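Looking after oilstones, waterstones and the knives that go on them

Last updated 16th May

Most kitchen knives in most houses are blunt, and most of them could be put right in the time it takes to boil the potatoes. These notes started as a handout for the sharpening night at Nerkum Hall and have grown each time someone asked a question I hadn't covered. They deal with ordinary kitchen knives, a few garden blades, and the stones themselves, which get less care than they should.

Which stones to buy

You can do nearly everything with two. A coarse stone of 200 grit is for chips, bent tips and knives that have been used to open paint tins. You won't need it often. For regular work a medium stone does the job, and if you like a finer edge for tomatoes and raw fish, add one at 3000. Anything finer is a hobby. I have the finer ones too, and I enjoy them, but they don't make dinner any quicker.

Combination stones with a different grit on each side are good value. Check that the grit is marked on the side of the stone or on the box, and if it's only on the box, write it on the end of the stone in pencil before the box goes missing. On most of mine the pencil has lasted for years.

Don't buy by colour. Makers all use their own, and a grey stone from one can be far coarser than a grey stone from another. My coarse Melten and my finishing Murakami are near enough the same shade and I've picked up the wrong one more than once.

Oil or water

A stone that has been used with oil stays an oilstone. Once oil is in the pores, water won't soak in, and you'll be fighting it from then on. If you've bought a second-hand stone and don't know which it is, put a few drops of water on it. If they bead up, carry on with oil.

Use light mineral oil on oilstones. Cooking oil goes gummy and clogs the surface. If the damage is already done, scrub the stone with kerosene and an old toothbrush, outside, away from any flame, and leave it on newspaper overnight. It may need doing twice. Spread the oily rags out flat outdoors to dry before they go anywhere near a bin.

Waterstones come in two sorts. Soaking stones go in a tub of water until the bubbles stop. Splash-and-go stones only need wetting on top, and some of them crack or go soft if you leave them under water. Read the leaflet. If there's no leaflet, splash first and see whether the water sits on the surface or vanishes. A stone that drinks it straight away wants a soak.

Setting up

Work at a height where your forearms slope down a little. The kitchen bench suits most people. The laundry tub is handy if it has a board across it. Put the stone on a damp tea towel folded in four, or on a square of rubber matting, and push it with your palm to check that it doesn't move. A stone holder is nice to have. The Stollby one adjusts to any length and its rubber feet grip well, although the screw needs a wipe of oil now and then or it seizes.

Have a jug of water, a cloth and a good light. A lamp low and to one side shows the edge better than the one on the ceiling.

Finding the angle

For most kitchen knives, 20 degrees on each side is fine. Japanese knives are usually ground finer than that and cleavers thicker. If you can't judge it by eye, colour the bevel with a black marker and take two light strokes. Where the ink has gone is where the stone is cutting. If the ink is still there at the very edge, lift the spine a touch. If it has gone only from the edge and not behind it, drop the spine.

Clip-on angle guides work but they scratch the blade and wear down as you go. Reiko Tanabe taught me to stack coins under the spine to set the angle, then take the coins away and keep my wrist where it was. I still do it with a knife I haven't handled before.

The strokes

Hold the handle in one hand and rest two fingertips of the other on the flat of the blade, just behind the edge. Push away with light pressure, come back with a bit more, and move the fingers along as you work from heel to tip. At the curve, raise the handle slightly so the edge stays on the stone. This is the part people find hardest, and it's why so many home-sharpened knives are keen in the middle and hopeless at the point.

Keep going on one side until you can feel a burr along the whole of the other. Feel for it by drawing your thumb off the blade, spine to edge, never along it. No burr means you haven't reached the edge yet, and changing to a finer stone won't help. Go back and do more on the coarse one. Then turn the knife over and repeat.

The slurry that builds up on a waterstone is doing some of the cutting, so don't rinse it off every minute. Add a few drops when it starts to dry out.

To finish, take a few very light strokes on alternate sides to remove the burr. A strip of leather glued to a scrap of pine makes a good strop. Newspaper laid flat over the stone does well enough if you haven't got leather. Pull the knife backwards over it, spine leading, or you'll slice it up.

Testing

Skip the business with the hairs on your arm. Try a ripe tomato. The knife should go through the skin under its own weight with a short draw. A sheet of paper is good for finding the bad spots: wherever the blade snags, there's some burr left or a nick you missed.

Serrated knives

Leave the bread knife off the flat stone. If it needs work, use a tapered diamond rod in each scallop, from the bevelled side only, three or four strokes apiece. Then lay the flat side on your finest stone and take one light pass to clear the burr. A cheap bread knife isn't worth the bother.

Garden blades

Secateurs have one bevelled blade, and that's the only one to sharpen. Take them apart if the bolt allows, scrub off the sap with methylated spirits, and follow the factory bevel with a small diamond file. The flat side gets a single pass to remove the burr. A drop of oil on the pivot, then put them back together without overtightening.

Spades and hoes want a mill file, clamped work and a steeper angle. Don't chase a fine edge on anything that's going to meet gravel. Keep a separate file for the shed, and don't let the shed borrow your kitchen stones.

Flattening

Every stone wears hollow in the middle. Once it's dished you can't hold an angle on it, and the edge comes out rounded. Draw a pencil grid across the face and rub it on a flattening plate, or on wet-and-dry paper stuck to a piece of thick glass. When all the pencil has gone, it's flat. Do this little and often. I flatten the medium stone every third or fourth session, and the coarse one more than that, as it wears fastest.

Ease the corners with a few strokes as well. Sharp corners chip, and the chips scratch the blade.

Drying and storing

Rinse waterstones, stand them on their long edge and let them dry in the shade with air on all sides. Sun and heaters crack them. So does frost, so if your garage freezes in winter, bring them indoors. Don't put one back in its box until it has dried right through, which can take a couple of days, or you'll get mould on the cardboard and then on the stone.

Oilstones are easier. Wipe them, wrap them in a cloth and keep a lid on them to stop dust settling in the oil.

Between sharpenings

A honing steel straightens an edge but takes off very little metal. A few light strokes before cooking will stretch the time between stones. For hard Japanese steel use a smooth ceramic rod, as a ridged steel can chip it. Cut on wood or soft plastic, never on glass or a plate. Wash knives by hand and dry them straight away. A magnetic rack or a slotted block keeps the edges from knocking together, and a drawer will do if each blade has a guard. When you scrape chopped onion off the board, turn the knife over and use the spine.

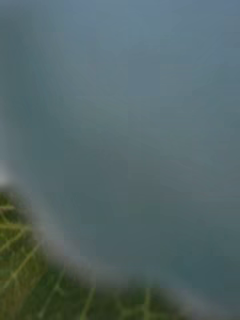

Carbon steel blades need one more step. Once dry, wipe them with a thin film of camellia oil or food-grade mineral oil if they're going away for more than a day or two. The grey patina that builds up with use is harmless and should be left alone. Orange rust is another matter, and comes off with a cork dipped in a paste of bicarb and water.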